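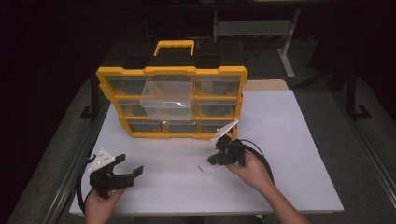

Office backup and password check, with comments
3 min read

Freya Dawber asked me to go through this before the May renewal. I ticked what I saw working and left the rest open, whatever the Pellinel dashboard says.

[x] Backups run nightly
Green lights all week. A green light means the job finished – it says nothing about what got copied.

[ ] Test restore done
Last month's log claims 1,025 files restored. I found 829 in the folder. Drostell support calls this "a display difference." Not passing it until the two numbers match.

[ ] Offsite copy kept offline
The drive was plugged in when I checked. Ransomware would reach it as easily as I did.

[x] Two-step login on email
Tested on Wing-sze Hung's account and on mine. Both asked for a code.

[ ] Old accounts closed
27 still open, including two with admin rights. I was told they're "inactive." They accept a password, so no.

[ ] Shared passwords removed
Everyone says they use Leka now. The front desk login still worked with the old one.

[x] Laptops encrypted
Checked on each machine, not from the report.

[ ] Updates installed automatically
Set to automatic, with a restart pending on the server. Restart it, then ask me again.

N/A Gresum add-on
The salesman promises it blocks 500 kinds of attack. I'd like to see the list first.

Open items go to Freya. Recheck the restore before signing anything.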